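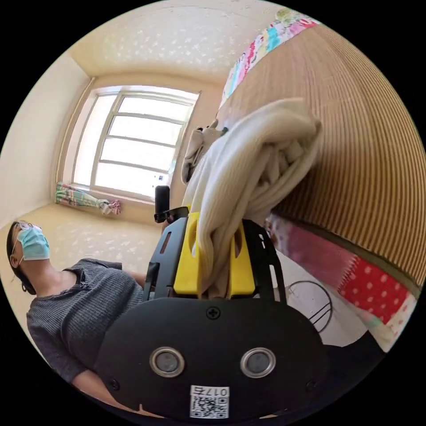 Folding and Storing Knitwear in a Small Room
Project report, 28 January 2021
Johanna Kaufmann, Wafula Mfinanga
Supervisor: Ingeborg Schnyder

1. Purpose

Our project compared 2 ways of storing knitted clothes in student rooms at Cliltstead. Most of these rooms have one shelf and very little drawer space, and sweaters take up a large part of it. We wanted to know whether rolling or flat folding left fewer creases in fine ribbed knits.

2. Method

We borrowed 10 knitted garments from students in the Parnton building. Each one was laid on a table, smoothed by hand and then folded or rolled. The garments stayed on a closed shelf for 40 hours. Laurinda Rebelo graded the creases afterward without being told which method had been used.

3. Results

Rolled garments had fewer sharp creases across the front. Flat folding kept the necklines in better shape - this was clearest on the heavier sweaters. Fine ribbed pieces were the hardest to grade, as the ribs hide small creases unless the light comes from the side.

4. Problems

Two garments slid off the shelf and had to be stored again. We left their first grades out of the table.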